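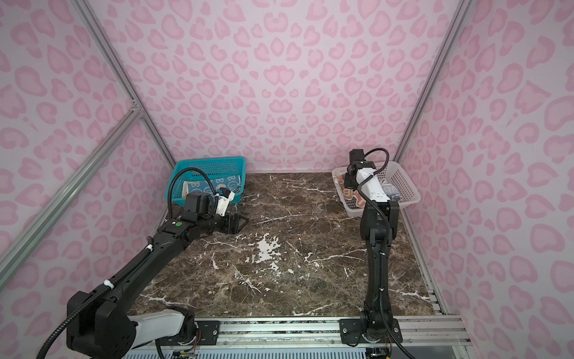
Pink leopard-print panels over a dark brown marble-patterned top.

Sep 25, 2021

We had been meaning to get over to the Drekley open day for years, and this time the weather was kind and my sister had the car, so off we went! It is 45 minutes from Wakport if you take the river road, a little more if you stop for peaches, and of course we stopped for peaches.

The old Dondalton mill makes printed fabrics and decorative papers, and once a year they let people wander through. Our guide was Khadija Soliman, who started there in the sample room and now runs the print floor. She had the patience of a saint with all of us (my sister asks a lot of questions). Animal prints are back in a big way, she told us, and pink sells better than brown, which would have pleased my mother no end.

My favorite stop was the pattern library up on the second floor — 747 designs in long flat drawers, some of the paper ones so old you are only allowed to look. I could have spent the whole afternoon up there. Arlindo Paiva, who mixes the colors, showed us how he matches a shade by eye under a north window, and he let a little boy stir the lilac.

Lunch was at Marinho, across the bridge. Get the fish soup, and go before noon, as the line was out the door when we left.

Tickets are $4 and they only let in 200 people, so book early. Sign-up opens in March. Wear flat shoes; the stairs are steep.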